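About Wekoton

Wekoton repairs and calibrates weighing equipment for small food producers, pharmacies and school laboratories. The company was set up by Ayantu Moges, who had spent 15 years servicing shop scales, and Chaltu Seyoum, who trained as a metrologist. We work from a single unit on the Faltora estate and do not have a sales office.
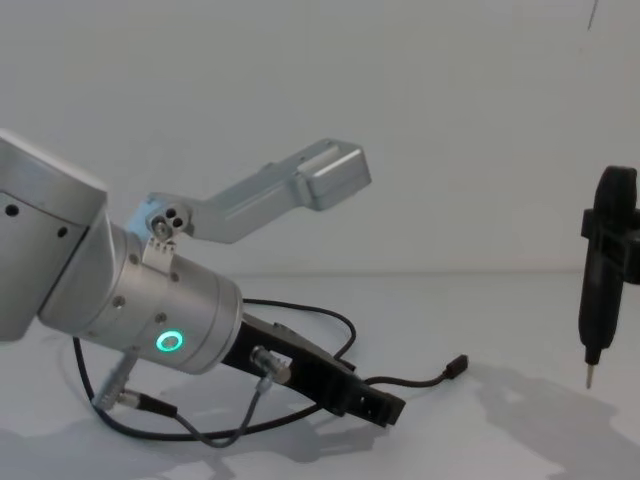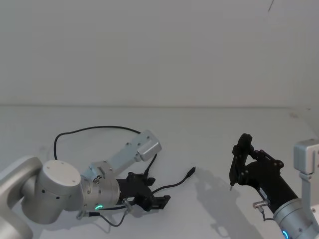 Most of our work is on bench balances and platform scales up to 700 kg. An instrument is logged on arrival, left in the weighing room overnight to reach room temperature, and tested as found before any adjustment is made. The as-found readings go on the certificate even when they are poor, as customers with an audit due will need them. Housings are opened only if the as-found test fails. Small screws set into a metal housing, in holes like the dark ones dotted over the silver arm in both pictures, are removed in a fixed order and kept in a numbered tray, and any with a worn head are replaced at no charge. Load cells are then checked for creep, corner error and return to zero.

Test weights are kept in two sets. The working set is used daily and compared with the reference set every July. The reference set does not leave the weighing room. If a working weight has drifted beyond its tolerance, we go back through the job records and contact every customer whose certificate relied on it. This has happened once, with a 2 kg weight, and the instruments concerned were tested again.

Chaltu runs the weighing room and signs all certificates. Ayantu handles site visits, mainly to bakeries and packing sheds where the platform is fixed to the floor. Site visits start at 7 a.m. so that the scale can be back in use for the main shift.

We hold spares for the Doucet and Fillell ranges, including several models that are no longer made. The parts list currently runs to 373 lines. Indicator boards for the older Fillell units are scarce — please ask before sending one in. We do not repair spring balances, crane scales or bathroom scales.

Turnaround is normally six working days from receipt. Instruments should be sent with their own power supply and pan, and with any transit screws fitted. Certificates are issued as paper copies, with a PDF on request, and job records are kept for seven years.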